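機械に片づけは任せられるか
家事・店舗作業の自動化に関する実習報告

提出日 2024年7月4日
報告者 ウスティナ・パラマルチュク(Ustyna Palamarchuk)

1 はじめに

実習の初日、指導教員から「掃除機が床を走る時代に、どうして棚の上はまだ散らかっているのか」と聞かれた。私の部屋を見たことはないはずだが、耳の痛い質問だった。本報告では、箱を一つ持ち上げて別の場所に置くという、人間なら電話をしながらでもできる作業を取り上げ、機械がどこまでこなせるのかをシミュレーション上で調べた結果をまとめる。
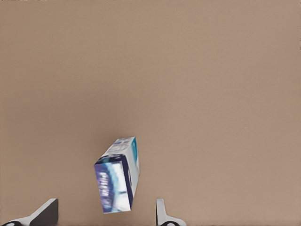
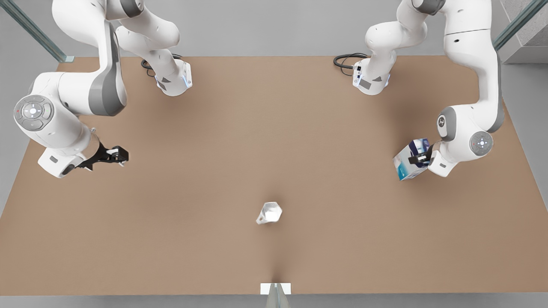 青と白の印刷が入った小箱の持ち上げ作業。どちらもシミュレーション画面で、2枚目では左腕のグリッパーが箱の上の角をつかんでいる。

2 課題の設定

想定した現場は、架空ではあるが身につまされる二か所である。一つは買い物から帰ったあとの台所で、袋の中身が卓上に出たまま夕方を迎えている。もう一つは閉店後の小さな商店で、客が気まぐれに戻した商品が本来の棚とは関係のない場所に立っている。私は後者でアルバイトをしているので、気まぐれの程度については専門家を名乗ってもよいと思う。

どちらの現場でも、作業の最小単位は「箱を取る、運ぶ、置く」になる。これを Ullholm と名づけた課題セットにまとめた。動作の計画には研究室で使っている Shek を、記録の整理には Skendis を用いた。名前の由来は先輩に尋ねたが、先輩も知らなかった。

試行は30回とした。箱の初期位置と向きは毎回変え、制限時間は1回につき20秒とした。成功の条件は、箱を卓面から離し、指定の範囲に置き、指を開いて離れることである。置いたあとに箱が倒れた場合は失敗に数えた。店長なら見逃すかもしれないが、評価表は見逃さない。

3 結果

30回のうち成功は23回、失敗は7回だった。中間発表でこの数字を見せたところ、同級生の一人は「思ったよりできる」と言い、別の一人は「うちの皿は触らせない」と言った。私にはどちらの感想も正しく思える。

失敗の内訳でいちばん多かったのは、つかむ位置が箱の端に寄りすぎた場合である。角の近くをつかむと、持ち上がりはするが箱が傾く。傾いた箱をそのまま下ろすと角から着地し、指を開いたとたんに倒れる。人間は手首を少し返して直すが、この計画では、置く直前の姿勢を確かめる手順が入っていなかった。入れなかったのは私である。

次に、時間切れがあった。失敗と数えるのは気の毒な場合もあり、腕は慎重に箱へ近づき、向きを考え直し、もう一度近づいて、そこで20秒が終わる。冷蔵庫の前で何を取りに来たか忘れた人に似ている。制限を延ばせば成功率は上がると思われるが、台所の片づけに半日かける家電を買う人は少ないだろう。

残りは、指が箱の側面に触れて押してしまった場合である。箱は行儀よく滑り、最初の位置から離れた。計画の側は箱が元の場所にあるものとして動くので、指は何もない空間を自信たっぷりに閉じた。見ていて一番つらいのはこの失敗だった。

4 考察

4.1 家庭での作業

箱は易しい相手である。面が平らで、形が変わらず、どこを向いても箱である。台所には半分使ったパン粉の袋や、ふたの合わない保存容器や、濡れた布巾がある。今回の成功率をそのまま家庭に持ち込める根拠はない。

それに、家庭では「正しい置き場所」が書かれていない。母は塩を左の棚に、父は同じ塩を右の棚に戻す。機械がどちらに従っても、苦情は必ず片方から来る。これは制御の問題ではないので、本報告では扱わない。

4.2 店舗での作業

店舗のほうが見込みはある。商品の寸法は分かっており、棚の位置も決まっている。夜間なら、急ぐ客に背後から「すみません」と言われることもない。ただし、箱を倒さずに置く能力は必須になる。陳列棚では、一つ倒れると隣も倒れる。

もう一点、店では箱の正面をそろえる「前出し」がある。今回は置いた箱の向きを採点しなかった。印刷面が奥を向いていても成功としたので、23回のすべてが店長の合格をもらえるわけではない。

5 実習中の問題点

6月の前半は、記録の一部に試行番号が付いておらず、どの映像がどの箱の向きに対応するのか分からなくなった。Truduser という集計用の小さなプログラムを書いて照合したが、最初の版は失敗した試行を静かに捨てていた。おかげで成功率は百パーセントになり、私は一晩だけ天才だった。翌朝、直した。

また、シミュレーションでは箱と指の摩擦をすべて同じ値にしている。実物の紙箱は、古いものほど角がつぶれ、表面もすべりやすさが違う。実機での確認は今回の実習期間に入らなかった。

6 今後の課題

置く直前に箱の傾きを測り、必要なら手首で補正する手順を加える。つかむ位置の候補からは、箱の端に近いものを外す。指が箱を押した場合に備え、閉じる前に位置を見直す処理も入れたい。これらを別々に加えて同じ30通りの配置で比べれば、どの変更が効いたのかを分けて示せる。

前出しの採点基準は、アルバイト先の店長に相談して作る予定である。店長からはすでに、報告書を書く時間があるなら飲料の棚を先に頼むと言われている。

付記

試行ごとの結果表と Truduser の修正版は、研究室の共有フォルダの Ullholm に置いた。旧版も残してあるが、数字がよすぎるので使わないこと。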